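Home Projects Advice Flolteo Blog Contact

Change orders, and why yours got so long

Sun 25 February

Caught the project manager from Gosling between two site visits, coffee in one hand, phone going the whole time. She runs remodels all over Pletuneck. Kitchens mostly, some baths, one attic she'd rather forget. I wanted to talk change orders. So did she.

"People think it's a trick," she said. "It's a piece of paper. You wanted one thing, now you want another thing, we both sign."

Fair. But the paper adds up. Her worst was a kitchen last August. Started fine. Then the sink moved. Then the sink moved back. The owners signed for both.

"The plumber had already cut the floor," she said. "I can't un-cut a floor."

What's the smallest one she's written? A drawer pull swap, $100, most of it the return fee. The one she gets asked about most is outlets. Everybody forgets outlets untill the drywall is up. A recent one came to $662 for 2 outlets on a finished wall, patch and paint included. Before drywall she'd have charged 400 for the pair.

So when do you say it? Early. "Walk through when it's just studs. Bring the toaster if you have to. Stand where you'll stand."

She does the paperwork in Predance now, on the phone, right there in the room. Used to be carbon forms in the truck. Owners get the price before any work starts, and if they don't sign, the crew carries on with the old plan. No verbal okays. Not even from the nice ones. "Especially them. They said yes in the driveway and don't remember it by the time the bill comes."

I asked about the extra money you're supposed to set aside. She wouldn't give me a percent. Depends on the house, she said, and how old it is, and wether anyone's looked under the floor.

Then her phone again. Tile delivery, wrong color. Was that a change order?

"No," she said, already standing up. "That one's on us." 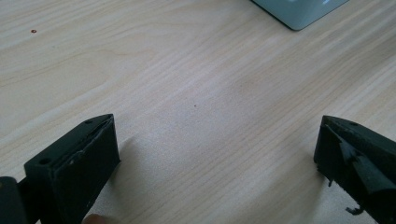
Words: Dana Pruett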